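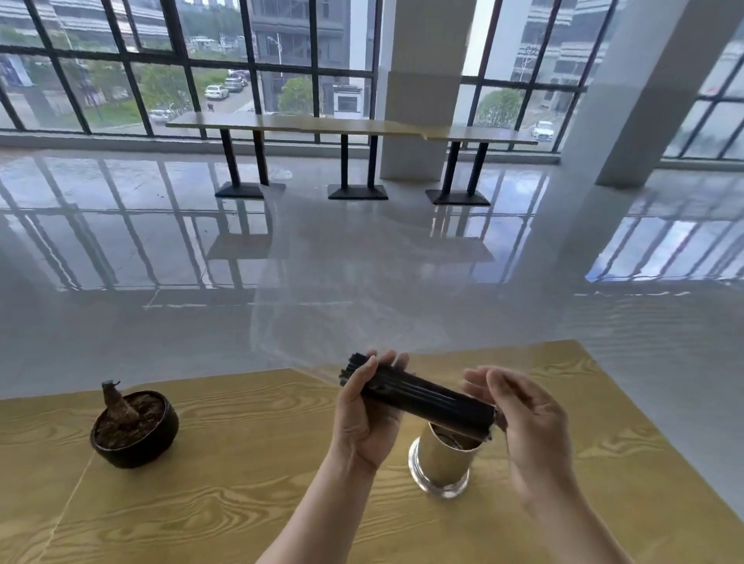

Black straws, a glass with a gold liner, and a potted stump on the table.

In Defense of the Slow Issue

My favorite comic of the last few years is one in which a woman spends an entire issue trying to get a boat unstuck from the mud. She gets it loose on the second-to-last page, and on the last page she eats a sandwich. I have read that issue more times than I would like to admit to the people I live with, and I have pressed it on friends, cousins, and one very patient dentist.

The series is Derndale, and if you have spent any time in the places where people talk about comics you will have heard what's wrong with it. Nothing happens. The monster in the lake, promised on the cover of the first issue, took 8 issues to show so much as a fin. There is a whole chapter about a church roof. I've heard all of this, and I even agree with some of it (the church roof could have lost a few pages, and I say that with love), but I've come to believe that the slowness people complain about is the very reason the book frightens me as much as it does.

Think about how a horror comic usually goes. You get a page or two of somebody walking down a hallway, then a page turn, then teeth. I like teeth! I grew up on teeth. But a comic can't jump out at you the way a movie can, because your eye has already drifted over to the right-hand page and spotted the big red panel before you've finished the words on the left. So the shock has to come from somewhere else, and in my experience it comes from knowing a place well enough to feel it when something has been moved. By the time the fin turned up in Derndale I knew that shoreline better than I know the street behind my own. I knew which dock had the missing plank. When the water was drawn a little too high against that dock, in a small panel down in the corner with no words at all, I put the book down and went and turned on the kitchen light.

Compare that to Zandley, which I also read, all 36 issues of it, and mostly enjoyed. Zandley has a demon every month. The demons are beautifully drawn, and the one made of wasps is as good as anything in the field. But I could not tell you what the hero's apartment looks like, or whether she has a window. She is always arriving somewhere just as the ceiling comes down. After a while I noticed I was reading it the way I eat chips, and when a major character died near the end I had to flip back to check which one he was.

I don't think the artists and writers are to blame for this, or not very much. A monthly comic has to earn its place on the shelf every single month, and a quiet issue is a hard thing to sell to somebody standing in a shop with a few dollars and a bus to catch. The first chapter has to have the monster in it. Then the second has to have a bigger one. You can feel the worry on the page, and I have a lot of sympathy for it, having once dropped Crichton after two issues and then gone crawling back years later to buy the collected edition, all 990 pages of it, which is now holding up one end of a bookcase when I'm not reading it.

Crichton, by the way, is a good case for the other side, and I should be fair about that. It moves like a train. It opens with a war and it never really sits down, and I wouldn't change a thing. The trick there is that the fights themselves are slow. One sword fight goes on for 52 pages, and you learn more about the two people in it than most books manage over a long dinner scene. So maybe what I am asking for is attention, and the speed is only where I tend to notice it missing.

What worries me is how we talk about these books once we've read them. So many reviews now are lists of what occurred. The team goes here, the villain says this, the last page sets up that. I read one on Stumix that gave the latest Derndale a low score on the grounds that it "could be skipped." Well, of course it could be skipped. So could every walk I've ever taken. The reviewer wanted to know when the plot would get moving, and I wanted to reach through the screen and say, look at the curtains, they were open last issue!

If you've bounced off a slow book before, I would only ask that you try it again in a different chair, with more time and maybe something warm to drink. Read the pages with no words twice. Look at the backgrounds, where somebody with a sore wrist has drawn every shingle. And if you still don't like it, pass your copies along to me, as my boat issue is coming apart at the staples and I could use a spare.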